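Dogbe Street Tenants Association
Minutes, Apr 17, 2018
Upstairs room, Stirnel Building

Chair: Ewurabena Ametepe. Notes: Akua Wumbei. 21 present, quorum OK. Started 5 min late, projector.

1. Last minutes
Approved. One fix, the Sotik invoice was for gutters not windows.

2. Laundry room
Two dryers still down. Hesovis came out, looked, left, no part. Ewurabena to call again and ask for a date in writing. Suggestion to stop paying the service fee untill fixed. Long discussion. No vote, wait for what they say on the phone.

3. Parking
Side lot lines to be repainted in July. Everybody has to move cars for 2 days. Notice goes under doors and by the mailboxes. Question about the spot next to the dumpster, is it a spot or not. Landlord says not. People park there anyway.

4. Storage and wall hanging
Question from third floor: can we put up shelves and hooks without losing deposit. Lease says no holes over a quarter inch. Hanging baskets off a rail seems to be fine, Akua to get that confirmed by management. Also want it in writing that wallpaper is allowed if it comes off clean.
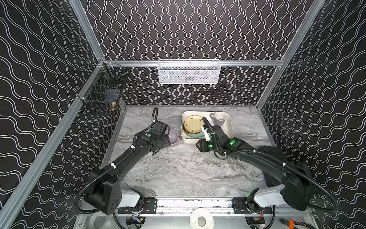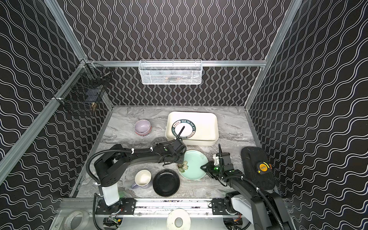 Item 4. Wire baskets, white one on the back rail and black one on the left wall.

Some people want the basement cages back instead. Cages were cleared last year, the key went to management. Akua adding to the same letter.

5. Noise
Third floor again. Quiet hours are 10 to 7, have been all along. Reminder in newsletter, no names. Also doors slamming on the back stairs, closer is loose, work order in.

6. Money
Dues up to date except for a few units. Motion to spend around $20 on a new lock for the notice board. Seconded, passed. Copy of the key to Akua.

7. Other
Bike rack: tabled, ran out of time.
Hall lights by the elevator flickering, reported twise. Will report again.
Somebody left a blue umbrella last meeting, its still in the office.

To do
Ewurabena: Hesovis, parking notice
Akua: letter to management, newsletter

Next meeting same room, date to be posted.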